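Sidewalk Stops: a gallery from the simulated block

Briltness makes a small sidewalk delivery robot called Fella. It is a squat thing on wheels with a lid, and according to the sales material it has "learned the city" before it ever touches a curb. The city it learned is a simulated one, built by Wunberg, and the block on this page is from it. I have followed Fella since the first demo in November and I have been skeptical since the second.

The fault is simple to describe. Fella rolls along a wide, clear sidewalk in bright sun and stops. It doesn't bump into anything. It brakes hard, flashes its lights and sits there, sometimes in the path of whoever is walking behind it. On the pilot route this happened 44 times before the robots were pulled back to the depot. The first press note called the stops "conservative behavior." The second note called them "an edge case." A hard stop in front of a person pushing a stroller is a safety matter, and I would like to see it called one.

How the stops were sorted

The company put the logged stops in three piles: shadow, paving and unexplained. Shadow was the biggest pile by a long way. The robot comes out of the shade of a building, meets the line where the sun begins, and treats the line as a drop. If you have ever watched a nervous horse at a painted crosswalk you have the idea.

Paving came next. Dark joints between pale stones were being read as gaps, mostly late in the afternoon. The unexplained pile got one sentence in the report and no chart.

What interests me is that the simulator was supposed to have covered all this. Wunberg's block was picked for the rerun after the pull-back, and Fella was sent down it over and over, 2000 passes in all, with the sun moved a little each time. It stopped on nearly 60 of them. The report treats that as a good number. I would ask what a person with a cane thinks of it. 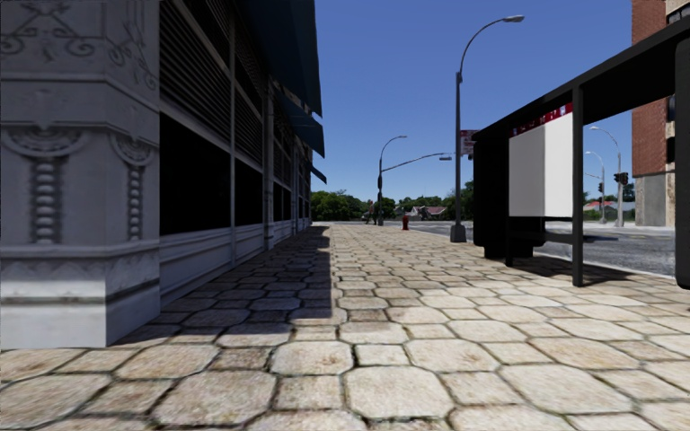 The rerun block, building side on the left, bus shelter on the right. The shadow ends in a hard line with a square corner in the middle of the walk, and the sunlit stones start right there.

Hsieh wrote in after the first version of this page went up, and disagreed with most of it. The shadow edge is the wrong thing to be angry about, Hsieh said, and a robot that stops for a harmless line is doing the less bad of the two things it could do. The failure worth writing about is the restart. After a false stop Fella waits, decides the way is clear and pulls off without any warning tone, and by then people have started to step around it. Hsieh also thought I was unfair to simulators in general, and said a stop that can be repeated on demand is worth more to a repair crew than a month of street logs.

I'll give Hsieh the restart. It is in the report, on a back page, under "recovery," and I had skimmed it. The tone was switched off for the pilot after complaints about noise, and as far as I can tell the restart delay was never changed to make up for it. It was set to 2 seconds before the pilot and it is set to 2 seconds now.

I won't give up the point about the simulator so easily. A repeatable stop is useful when the thing being repeated is the thing that went wrong outside. Shadows on a real sidewalk come from trees and passing trucks as well as buildings, and a lot of them move or have soft edges. The rerun dealt only with shadows from fixed objects. Passing on a crisp, still line says something about crisp, still lines. The report goes from there to "robust in strong sun" in a single paragraph, with nothing in between that I could find.

The fix

The patch makes Fella compare what its camera says with what its depth sensor says before it brakes. If the camera sees an edge and the depth sensor sees flat ground, it slows to a walking pace and keeps going. On paper that is sensible. My worry is the other direction – a real drop that the depth sensor misses, at a corner in low sun, with the camera now trained to be outvoted.

Briltness says this was tested. The report lists curb tests in the same section as the shadow tests, under the same pass mark, and doesn't say how high the curbs were or what light they were run in. I asked for both. The answer was that the details belong to Wunberg. Wunberg's answer was that the test plan belongs to Briltness.

Where it stands

Fella is due back on the pilot route with the patch, the old restart delay and the tone still off. The city's permit asks for an incident report only when there is contact with a person or a vehicle, so a hard stop goes in the company's own log and stays there unless someone asks. I have asked.

If you walk the route and one of them stops in front of you, write down the time, which way it was heading and whether you were in sun or shade. Note whether it made any sound before it moved again – that part seems to be missing from most of the complaints I've been sent. Keep your feet back from the wheels while it sits there, even if it looks shut down. The emergency number is on a sticker under the lid lip, in small type, and you have to crouch to read it.

Corrections from either company will be added to this page in full. So far there has been one, about the spelling of Briltness in the old title, and it has been fixed.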